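3.2 Cell setup and gripper care

The packing cell, which we call Clillel, has two arms that share one white table with rounded corners. Each arm ends in a black two-finger gripper. The test items are ordinary desk goods with cables, packed in small cardboard boxes. All runs use the same control software, Sorkach.
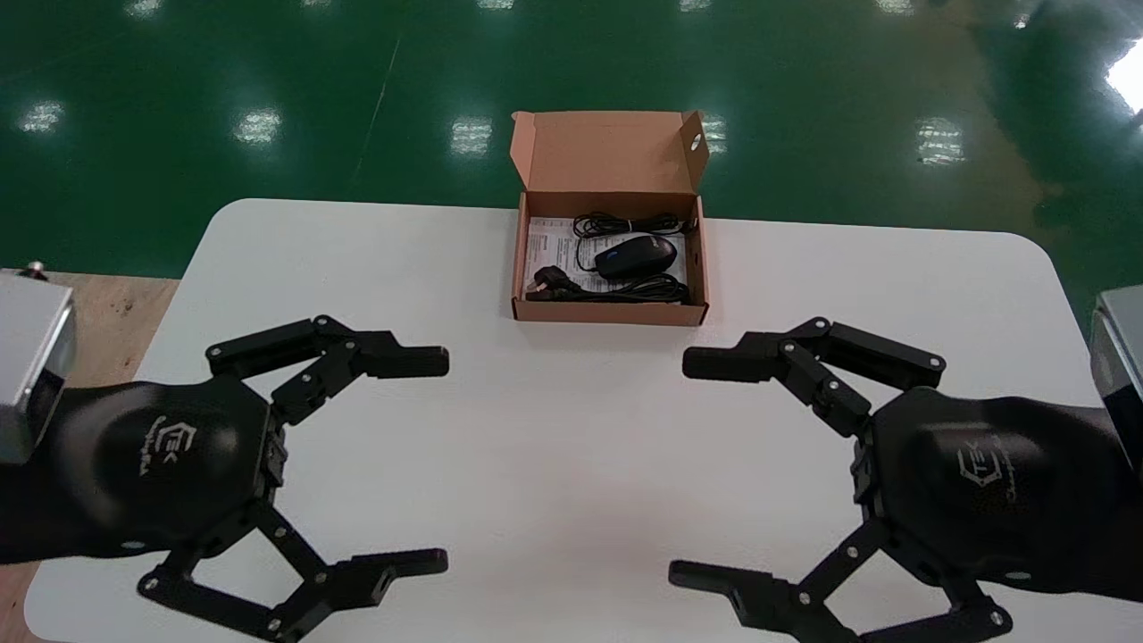 Figure 4. Both grippers open at the table, with the boxed mouse beyond them.

Before each session the operator opens both grippers fully and checks the finger joints by hand. A screw that turns under light finger pressure is tightened, and the joint is logged in Tagle, our maintenance record. The wrist camera is then checked against a stored view of the table - a shift of more than 2 mm calls for a new calibration. 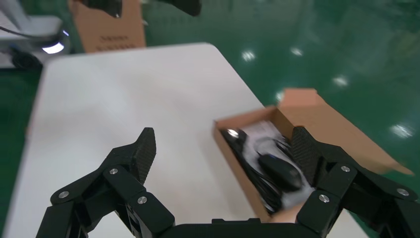 Shiela Manalastas
Cell maintenance lead

Fingertip pads wear fastest. We replaced them as pairs after every 1,000 grasps, or sooner if the grip pattern had gone smooth at one corner. Cords are harder on the pads than boxes are, as the plugs have hard edges.

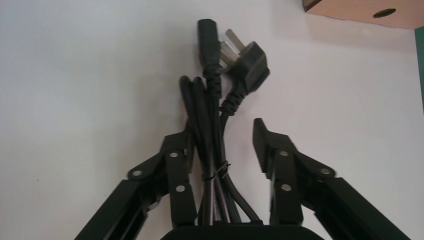
Figure 5. Tied power cords between the two fingers, seen from the wrist camera.

One pair was changed early, at roughly 407 grasps, after a pad began to lift from its finger. Cables along the arms were checked every Thursday for rubbing and tight bends. Both arms were stopped for this check. 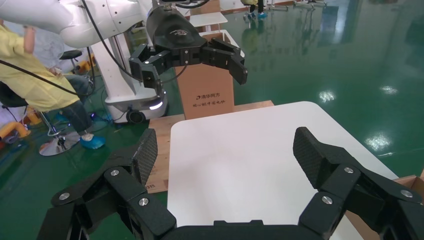 Can one pad be replaced on its own?
We advise against it. A new pad is slightly thicker than a worn one, and the fingers then close off center.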